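Jacqueline Hoarau would like you to stop buying bread for the week
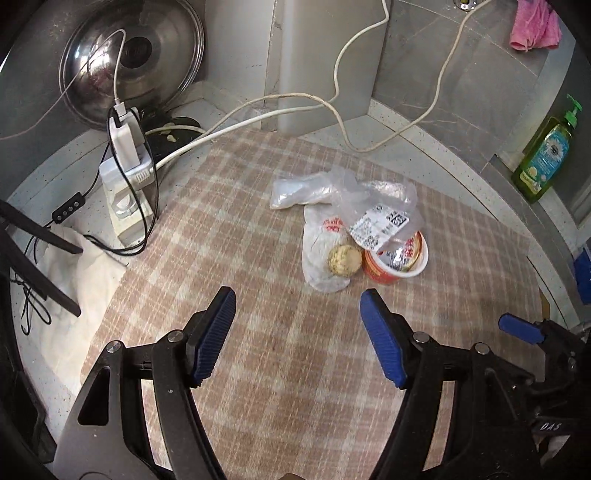
A paper bag on the plaid mat in the kitchen.

Jacqueline Hoarau ran a bakery counter in Pedport for 20 years, and she thinks most of us store bread badly. I went to see her in May with my doubts. I keep my loaf in the fridge and I've never been sick from it.

"Sick, no," she said. "But you're eating cardboard. The fridge makes bread stale faster than the shelf does. Try it with two halves of one loaf."

I told her I would. (I did, and the fridge half was worse, though not by as much as she'd led me to expect.)

Her own system is a freezer full of slices and a paper bag for whatever will be eaten by the next morning. Plastic she allows for sandwich bread only. I asked whether a paper bag does anything a kitchen towel wouldn't.

"It keeps the crust. A towel is fine too. I'm not selling bags."

She is selling a class, though. It runs in the back room of a shop in Holby and costs $5, and the handout says a household can save $200 a year by freezing bread. I asked where that number came from. She said her former partner at the counter, Declan Bellamy, worked it out from his own grocery receipts. One man's receipts, then. Bellamy, reached by phone, was cheerful on the point. "I was throwing out half a loaf every few days. Maybe you aren't."

I'm not, and I suspect a lot of people who sign up for a bread storage class aren't either.

Where she won me over was reheating. She runs a stale roll under the tap for a second, then puts it straight into a hot oven until the crust is hard again. I'd always taken this for a story people tell. "Everybody makes that face," she said. It works on rolls and baguettes. On a sliced loaf she admits it's a mess.

We didn't agree on bread boxes. Hoarau says a good one is worth the money, and when I pressed her on what makes one good, she said a lid that isn't too tight – and then that her own is broken and she hasn't replaced it.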